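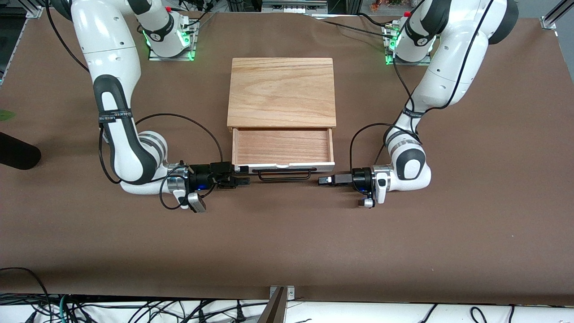 Someone on the list wrote at 6:40 this morning:

> I've been reading the archive on oil finishes for small oak pieces and I'm more confused than when I started. Half of you say sand to 180 and stop, the other half keep going until you can see your face in it. I have a little hanging cabinet with two doors that I'd like to finish before my sister's move. It will live in a hallway, so no steam and no sticky hands. I have a can of Brenero oil I bought on sale and a tin of Plonik wax. Can I use both? And does the inside need the same treatment? I'd rather not do this twice.

Search the archive Search this list All months Go

Re: Oil on small oak pieces
January, 9:15 p.m.
Posted by a list member in Zasance

Oh, I'm so glad this came up again! I've done a whole string of little oak cabinets over the last few winters and I still get a kick out of that first wipe of oil, when the grain jumps out and the whole thing goes from pale and chalky to something you want to keep touching.

Yes, you can use both. Oil first, wax last, and leave a good long gap between them. I put on 2 coats of the Brenero, a day apart, and then wait a full week before the wax comes anywhere near it. The one time I rushed I got a cloudy patch on a door, and it took mineral spirits and most of an evening to get it off again.

On sanding, I'm firmly with the 180 people for the outside faces. Oak has such open pores that going finer mostly polishes the hard bits and makes the oil sit on top (and then it dries patchy, and then you're back on here asking why). I did go up to 3,000 once with those foam pads, on a box lid, just to see. It felt like glass and I loved it for a month! Then somebody put a damp cup on it and the ring showed from across the room. The 180 panel next to it had a ring too, but a quick rub with oil and a gray pad took it right out.

For the inside - please, please don't oil it. This is the hill I'll stand on. Oil in a closed cabinet can smell for months, and whatever you keep in there will smell the same way. I use two thin coats of shellac inside and on the backs of the doors. It's dry in no time and there's no smell left after a couple of days with the doors open. If the doors are solid panels, give both sides the same number of coats, even if they're different finishes. I've had a thin door cup on me when I only did the front.

Take the hinges off before you start. I know, I know. But oil creeps under the plates and then oozes back out for days, always after you've decided it's finished. Put the screws in an egg carton in the order they came out, and run a little wax on the threads when they go back in. Brass screws snap in oak if you so much as look at them wrong.

Rags go flat on the fence or in a bucket of water, never in a heap. I'm sure you've heard it, but there may be new people reading.

If you need more oak to match, Voicu had short boards out by the side door when I went past, mostly narrow stuff but nice and straight. I paid for a bundle and got enough for the next cabinet plus a shelf. Bring a scrap of yours along, though, as theirs runs a bit pinker than the stuff from the big stores.

There's a much longer back-and-forth on wax over oil in the archive, messages 488 to 539. Skip the middle part, where we all got sidetracked on beeswax for cutting boards.

Do post how the doors come out! I want to hear about the color after the second coat.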